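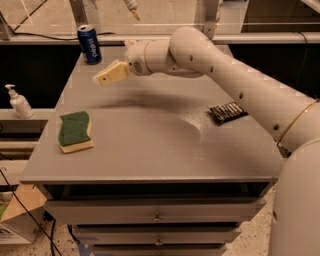 The Second Life of the Steel Drawer

Tolentino, 6:40 in the morning, and the roller door is already up. Coffee on a stack of drawer fronts. A radio somewhere in the back playing the kind of station that only exists in warehouses. Maja Chmielewska has her gloves on and does not want to stop and talk, so we walk.

She buys dead offices. That's how she puts it. A firm moves out, or shrinks, or everybody goes home and stays there, and what's left is desks and chairs and steel. Mostly steel. Desks go to the dump more than she'd like, chairs get picked over before she arrives, but the cabinets stay because they're heavy and the people leaving don't own a truck.

"Last January we took 149 out of one building," she says. "Same gray. Every one of them locked and no keys."

Keys are a whole subject. We'll come back to it.

Why gray

There was a time you could order a filing cabinet in green, and not much else. Then gray, and a sort of putty, and black if the boss was feeling modern. Gray won. It hides scuffs, it goes with carpet tile, and it makes a room look like work gets done in it. Ferhat Gezer, who sprayed cabinets at the Vandgate plant until it closed and now does refinishing for Maja three mornings a week, thinks the reason is duller than that. Gray was what they had in the line. Changing color meant flushing the guns, and flushing the guns meant half a shift.

So, gray. Matte later on, gloss in the old days. He can date a cabinet by running a thumb across the lid. I tried it. Felt like a lid.

What he looks for: the weld inside the back corner, the thickness of the drawer front, whether the runners have ball bearings or just a nylon wheel. Bearings, keep. Nylon, maybe. If the bottom drawer has been kicked shut for twenty years the front bows out a little and no amount of paint fixes it, although he's got a trick with a block of oak and a mallet that I was asked not to describe.

Who buys them

Not offices. A few, sure, a dental practice, a law firm with two partners who like paper. But the bulk go to people with too many small things. Knitters. Model railroad people. A man who keeps seed. Map collectors want the wide shallow drawers and will drive four hours for them, and Maja knows it and prices them that way.

Ailbhe Mulcahy bought a five-drawer from Tolentino for her printmaking studio and then went back for another, and then another. They stand in a row under her window with the tops pushed level, and she works on them. Ink slab at one end, paper at the other, proofs drying wherever there's room.

"I had a proper bench before. Lovely thing, beech. I sold it," she says. "You can wipe steel down. You can stick magnets to it. I'm not precious about it."

She paid $75 each. The lady at the antique place up the road wanted four times that for one with the paint stripped off and a coat of laquer, and it didn't even have its label holders. Ailbhe is still annoyed. She brought it up twice.

About those keys

Most office locks came from a small number of makers and were cut to a limited set of codes. The code's usually stamped on the face of the lock, tiny, and if you can read it you can get a key cut. If you can't read it, you need Jarosław Piątek.

Jarosław has a board. Plywood, cup hooks, paper tags, 1,002 keys on it when he last wrote up the inventory, and he's added to it since and not updated the list. He used to be a locksmith and is now retired, meaning he does the same work for less money. He can usually tell the maker from across the room. Then it's try one, try the next. Some of the hooks have a second key behind the first and he won't say why — I asked — and then he was off looking for graphite.

Stuff found in locked drawers, according to him: hanging folders, always. Staplers. A wedding cake topper. Shoes, so many shoes, single pairs of black heels in the bottom drawer with tights balled up in the toe. Soup. One complete unpublished novel, which he read, and says was alright until the boat.

The new stuff

You can still buy one new. Brorico makes a decent cabinet and Gerel does a cheaper line that arrives flat in a box, and plenty of folks are happy with both. Wanda Brzozowska isn't. She ran the supply room at a county records office for most of her working life and has opinions on gauge.

"You pull the top drawer full out, loaded. If the back lifts, send it home."

She does this in showrooms. She did it while I was with her, with her own handbag and a ream of copy paper for weight, and the sales kid just sort of watched. The back lifted. We left.

Her other rules, as fast as I could write them down. Heaviest files at the bottom. Never two drawers open at once. Wax on the runners, plain candle wax, not oil, oil gets dust and then you've got paste. Leave the top clear or you'll end up with a plant on it, and the plant will leak, and there's your rust ring. She has a rust ring at home. Begonia.

If you're going looking

Bring a tape measure and measure your stairs first, including the turn. Take the drawers out before you lift, they weigh more than the shell does and they slide. Ask if there's an anti-tip bar and if it's still connected. Look underneath for leveling feet, since one's generally missing and a folded beer mat is not a permanant solution.

Surface rust is fine. Rust at the seams, walk away. A dent in the side can face the wall.

And go early. By the time I'd got my notebook back in my bag there was a van backing up to the Tolentino door, and the driver wanted to know how much for all the gray ones. Maja told him. He went to move the van closer.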